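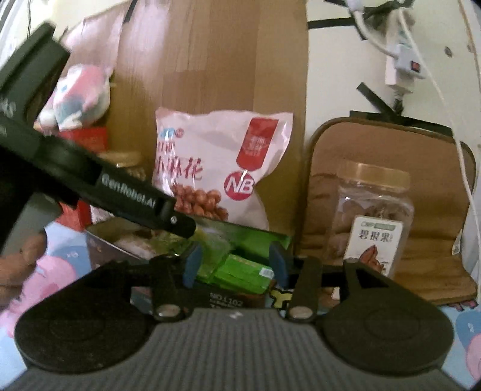 Unit Price Should Be Printed Larger Than Price

Sinéad Keogh
Sunday, August 12, 2018

Print this article
E-mail this article

A shelf label in a grocery store carries two numbers. The large one is the price of the package. The small one, usually in a corner, is the price per ounce, per pound or per hundred count. Only the second permits a comparison between packages of different size, and it is set in type that a shopper over 50 can't read without bending down. I propose that the sizes be reversed.

The objection from retailers is that customers pay the package price and therefore need to see it first. That is correct as far as it goes. A shopper with a fixed amount of cash must know the total. But the total would still be on the label, in type no smaller than the unit price gets now. If that size is adequate for one figure, it is adequate for the other.

A second problem is the choice of unit. At the Getdale store nearest to me, one brand of ground coffee is labeled per ounce and the brand beside it per pound. Both labels are accurate. Dividing by 16 in an aisle is not difficult, but the label exists so that the division is already done. In November I copied down 186 labels there over two visits. Almost 50 of them used a different unit from the product immediately to the left. Tea was the worst category: loose tea by weight, bags by count, and gift tins with no unit price at all.

Gift packaging deserves its own paragraph. Seasonal boxes, bags with handles and sets with a toy or a mug included are commonly left without a unit price, on the theory that the buyer is paying for presentation. Perhaps so. The contents still have a net weight, and the net weight is still printed on the package. A buyer who wants to pay double for a box should be able to see that it is double.

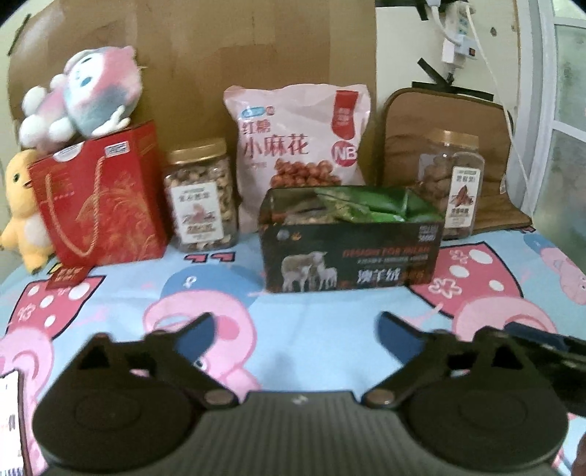 A red gift box with a rope handle, and a plush toy on top.

Colm Ó Flaithearta, who set up shelf labels for the Tierney chain before it was sold, disagrees with me on cost. He points out that a label template is tied to the item file, and that many item files hold net weight as free text — "12 oz," "12oz.," "3/4 lb" — which no program can divide reliably. Cleaning a file of that kind takes weeks. I accept the point. It is a reason to allow stores a year to comply. It does not justify leaving the field as free text forever, and a store that can't say what its own products weigh has a larger problem than label design.

Electronic labels remove most of the remaining expense. The type size is a setting, and a change made once reaches every shelf overnight. The stores that have installed them have so far kept the old layout, small corner figure included.

The rule I would write is short. One unit per category, fixed in advance. Unit price in the larger type. No exemption for gift sets whose contents are sold by weight.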